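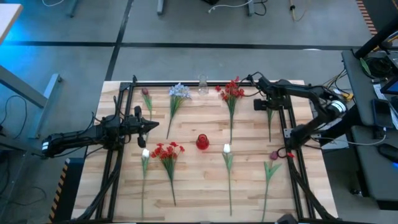
Jolanta Ostrowski says she wanted to make a ghost story in which the ghost is polite, and that it took her 8 drafts to work out how frightening that could be.

The result is Drornthorpe, her second feature as writer and director, and Andano Pictures is thrilled to be bringing it to theaters and digital platforms this October. A first trailer is out now, and tickets for early screenings go on sale through participating theaters later this month.

Drornthorpe follows Ruth Adeyemi, a piano tuner who takes a winter job at a shuttered music school at the end of a long valley road. She has 40 pianos to get through before the building is sold. On her first night she hears one of them being played two floors up, very softly, and always stopping when she reaches the stairs. By the end of the week whoever is playing has started leaving her notes, thanking her for the work and asking her, kindly, to stay a little longer.

"I love a loud horror movie, I really do, I grew up on them," said Ostrowski. "But the thing that kept me awake as a kid was my grandmother's house when it was quiet and I knew somebody else was up. I wanted that feeling for a whole movie. We spent a crazy amount of time on the sound. There are scenes where all you get is a string being tightened, and at our first test screening I watched people lean away from the screen!"

Nearly everything was shot in one location, a former boarding school with its own recital hall, over a single winter. The crew kept the lighting low and close to what the old building already had, with lamps, stairwell bulbs and gray daylight through tall windows. The pianos were borrowed from churches, schools and living rooms across the county, and each one was recorded on its own before filming began so that the out-of-tune notes in the movie belong to the instrument on screen. Several of them were tuned for real during the shoot, which meant some scenes had to be filmed in story order and could not be done again.

The score was built from those same recordings. There are no strings or synths in it, only piano — hammers, pedals, lids, the inside of the case — and it grows fuller as Ruth works her way up through the building. A soundtrack album will be released alongside the movie, with 4 extra pieces that did not make the final cut.

"Jolanta sent us the script in the afternoon and I had read it twice by dinner," said Kirstin Buchanan, head of acquisitions at Andano Pictures. "Ruth is such a wonderful character to spend time with. She is funny and stubborn and very good at her job, and she makes choices that make sense, so when things go wrong you are right there with her. We can't wait for audiences to meet her, ideally in a dark room with a lot of strangers."

Drornthorpe will have its first public showing at the Vullon, the restored 1070-seat movie palace where Ostrowski worked the concession stand as a student. She will introduce the movie and stay afterward to talk with the audience, along with members of the cast and sound team. The evening will also include her early short, The Page Turner, which has not been shown in a theater since she finished school.

The wider theatrical run begins the following week, with the digital release on the same day. Captioned and audio-described versions will be available from the start, and theaters that want to book the movie together with the short can do so through Andano's booking desk.

Drornthorpe is written and directed by Jolanta Ostrowski and released by Andano Pictures. Running time and rating to be announced.

Press screeners, stills and interview requests: Andano Pictures press office.

Released Aug 17, 2026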